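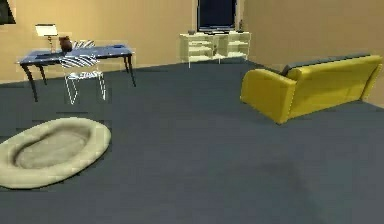 Sunday, too much coffee

OK so the planner and I are on speaking terms again. Barely!

I spent most of the day in the Stolto living room (the simulated one, my own place has laundry on every flat surface) trying to work out why the mobile base refuses to take the obvious route. There's a huge stretch of open carpet between the pet bed and the yellow sofa. You could drive a truck through it. And the planner looks at all that lovely free floor and decides to hug the furniture like it's scared of open water.

I blamed the costmap first, naturally, and lost the whole morning to it. Turned the inflation radius down, turned it back up, cleared everything, reloaded, made toast. Then I finally dumped the layers one at a time, which I should have done on Friday night when Halvard told me to, and there it was – a fat smear of "occupied" cells sitting in the middle of the room with nothing under it. A ghost obstacle. It came from the Kikitz depth node, which was still publishing with the old camera transform, so a chunk of floor was getting lifted just over the height cutoff and marked as a thing. Two lines in a config file. TWO. I've been fighting this for five days.

Fixed that, reran, and the path went straight across the carpet. I did a little dance in the kitchen.

Then of course I got greedy and sent it to the desk. The chair in front of it is that zebra-striped one with the white outline for a frame, and you can see the desk legs and the floor right through it. I have opinions about that chair. The segmentation model has opinions too, and they change every run. Sometimes it gets a chair, sometimes just the striped seat floating there by itself, and once it gave me "animal" with a confidence I'd love to have in my own life. The collision mesh is fine, so the base would bump it like any other chair, but perception doesn't get to peek at the mesh. I set six start poses and only got a clean stop in front of the desk from two of them.

Wrote to Halvard Løken about it around dinner. He thinks I should fuse a few views before committing anything to the map, and he's probably right (he's annoyingly right about maps). My lazy plan was to bump up the minimum hit count and see if the chair survives. It does not. Thin legs just vanish. So, fusion it is.

The pet bed is its own headache, by the way. The rim counts as an obstacle and the cushion in the middle counts as floor, so I've got a nice little oval island the planner believes is reachable if only it tried harder. Need a hole-filling pass. Put it on the list under the Wirno logging thing, which I'm still not doing.

Tomorrow: view fusion, commit the transform fix with a message that doesn't contain swearing, buy milk.

3 comments
Share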